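Home News Opinion Community Letters Contact

Please, test your smoke alarm before you put the kettle on

Nov 1, 2021
5 min read

I grew up in a house where the smoke alarm lived in a kitchen drawer. It went off whenever anybody made toast, so my dad took it down one morning and in it went, next to the birthday candles and the spare fuses. I must have been nine or ten. It was still there when I left home.

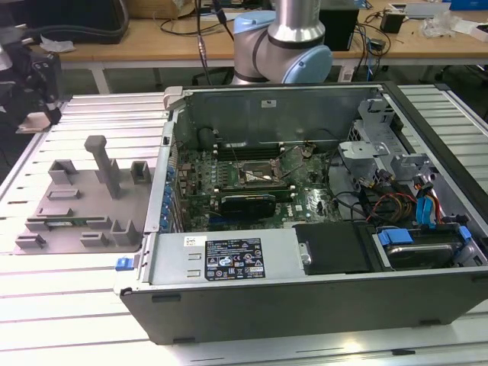
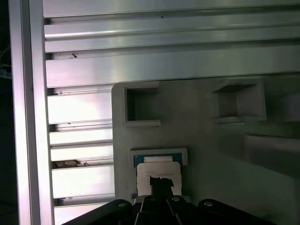
Desktop computer with its side panel removed; second picture, metal slats and an upright beam.

I've been thinking about that drawer ever since the fire on Jirnier Road in July. You'll have read about it if you live round here. A tumble dryer in a back kitchen, left running overnight, and a family of four standing on the pavement in their pyjamas while two crews went in through the side gate. They all got out. The alarm on the landing woke the eldest and she woke everyone else, and the damage stopped at the kitchen and a bit of the hall ceiling. I walked past the next day and the whole street smelt of it, this horrible sour plastic smell that got into my coat and stayed there for a week.

Now, the parish newsletter ran a little survey afterwards, and I keep going back to it. They sent a form to every address in Enudel and 323 households filled it in (which is pretty good for us, we can't usually get that many people to care about the bins). Of those, 270 said they had at least one working alarm. Everyone seemed delighted with that! There was a cheerful paragraph about what a sensible lot we are.

Well, I'm sorry, but take one from the other and you get 53 homes that either haven't got one or don't know. And those are the people who bothered to send the form back. I'd bet my bus pass that the ones who didn't are worse.

So here's my grumble, and it's with the council as much as with us. For years we had free home visits. Somebody from the fire station came round, had a cup of tea, looked at your plugs, put an alarm up on the landing and went on to the next house. My neighbour had one after her hip operation and they fitted her two. Then the visits were "refocused", a word I have come to dread, and now you fill in an online form that decides whether you're at risk. I tried it on behalf of my aunt, who is eighty-six, smokes in bed when she thinks we don't know, and owns no computer. It took me three goes and it timed out twice.

I don't blame the crews one bit. They've got fewer people and a bigger patch, and since the Grímsdóttir estate went up on the far side of the bypass they've several hundred more front doors to worry about. Those new houses have wired-in alarms, by the way, all linked up, one goes and they all go. Lovely. It's the old terraces that need the knock on the door, and the old terraces are exactly where the knock has stopped.

What would I do? Bring the visits back for anyone over seventy, no form, you just ring up. The Atimness villages did it with a van and a box of alarms, one street at a time, and my cousin over there says people came out to ask when it would be their turn. I can't see why we couldn't manage the same. We found the money for hanging baskets.

And the rest of us can stop pretending the beep is somebody else's problem. I know that beep. It starts at three in the morning and it's always the alarm over the stairs, where you'd need arms like a gibbon to reach it. I've stood on a wobbly chair in my nightie hitting one with a hairbrush, so I'm not preaching from any great height. But I did buy a new one the next day, a sealed one with the long-life battery, and it cost less than a takeaway. If toast sets yours off, move it further from the kitchen, or get a heat alarm for in there and keep the smoke one out on the landing.

While I'm on the subject, can we talk about chargers? Phones under pillows, scooters charging in the hallway right across the front door, one extension lead plugged into another with a fan heater on the end of it. My own son does the pillow thing. I've told him so many times that he now says it along with me.

I rang my dad last night, as it happens. He's moved twice since the toast business and he swore blind he had an alarm up. I made him go and press the button while I stayed on the line. It took him five minutes to find the stepladder, there was a lot of muttering, and then I heard it go off, good and loud, with the dog barking underneath.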